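Bench Inspection Checklist: Open Tower, Processor Out
Gollonville repair room, bench 2, January
Comments by Renato Bustos

Good morning, all! I have written more than the boxes allow again, so please bear with me and read to the end before you pick up a screwdriver.

1. Power cord out, side panel off, case lying flat. OK
I like a tower on its side for this job, and the ribbed metal table suits it well enough. Do mind the sheet-metal edges along the slotted rail, they are kinder to look at than to lean on.

2. Socket frame up, cables clear of the socket. OK, with a comment
The orange, yellow and black power bundle runs down from the drive cage toward the board. Please keep it away from the open socket (a little slack tucked to the side does wonders).

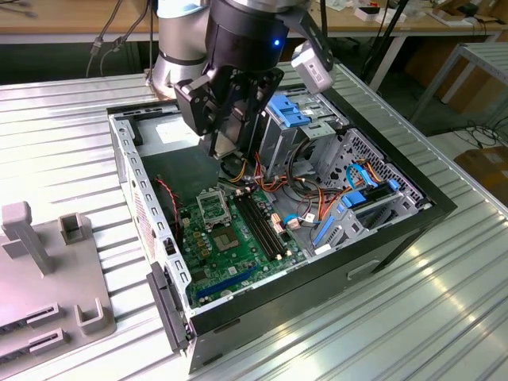 Item 2: socket open, frame raised, both memory slots to its right.

3. Processor kept in its holder until wanted. OK
I'm very fond of these little gray printed trays! Metal side up, please, and handle by the edges only. We have 20 of them in the Brutmont cabinet, so there is no excuse for setting a chip down on bare metal.
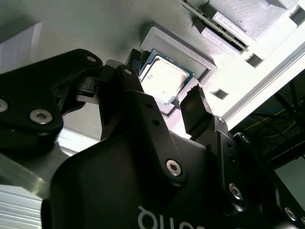
4. Drive bays and data cables. OK
Blue rails and latches to be checked for cracks by hand. The blue SATA cable loops above the lower rails, so watch it when the panel goes back on.

5. Last look at the socket before anything goes in. To be signed
Take your time, use the good lamp, and call me over if a single contact looks doubtful. 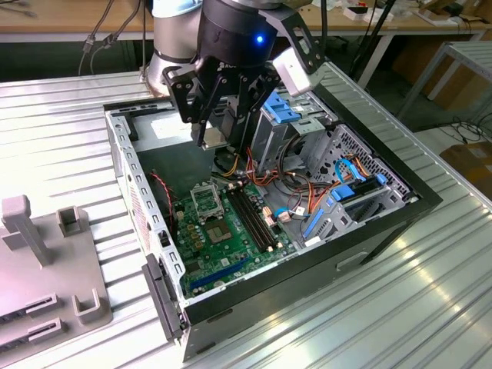 6. Paperwork
One copy in the Zúñiga binder, one to me by 4:30, please and thank you.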